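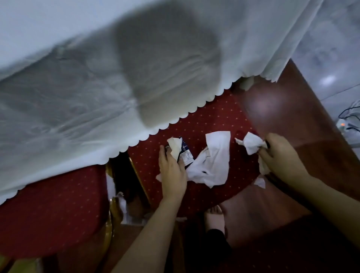
Hooman Ghaffari wrote:

> Has anybody on the list flown a painted muslin drop that was
> originally made to hang flat against a wall? We've been offered
> the forest from the Trolleck production of Hansel and Gretel, 54
> feet wide, and our stage at the Amini is nowhere near that. I
> don't want to cut it if I can help it. Also the paint is
> flaking along the old fold lines and I'm scared to roll it.

Hi Hooman, hi all,

I know that forest! I painted on it for one very cold January, mostly the undergrowth on stage left, so I have feelings about the scissors. Please don't cut it. The two sides were designed to be masked anyway, because the director kept changing her mind about where the witch's house would go, and there's a good stretch of plain tree trunks at each end that you can fold back behind your legs and tie off. We did that when it went out on tour to smaller houses and it looked fine from the seats, a bit crowded maybe, which suits a forest.

Flying it is a different question. The top has webbing and grommets but they were put in for a dead hang on a wall batten, and a couple near the middle had pulled by the time we packed up. I'd sew a second strip of jute webbing across the back and set new grommets every foot, offset from the old ones. Then ties, with the center one in another color so whoever is hanging it at midnight can find it. There's a pipe pocket at the bottom. Use something light in there – we tried heavy steel pipe once and the whole thing stretched so the trees went skinny.

About the flaking. My guess is the dark greens, right? Those were mixed with too much pigment and not enough binder (I was there, I may have been holding the bucket). Lay it face up on a clean floor, vacuum it with a soft brush and very low suction, then mist the back with thin size and let it dry overnight before you even think about moving it. Test a corner first. After that, roll it on a fat cardboard tube, paint side out, and never fold it again. Carpet stores will usually give you tubes for nothing if you catch them on the right day.

You asked me off list what the Trolleck people want for it. Last I heard it was $890 with the gauze and 4 of the cut tree borders thrown in, but you'd need to pick it up yourself. Take the borders! They're nicer than the drop, and under a low side light the leaves get a lovely ragged edge.

I do still have my paint notes somewhere, and a scale elevation with the grid on it. I'll scan them and put them on Wikeo once I dig out the right box. Does your fly floor have a free line set, by the way, or are you sharing with the house border? I'd want to know before you order webbing.

Marguerite

Previous Next Thread Index Date Index Search
Last updated: May 15, 2026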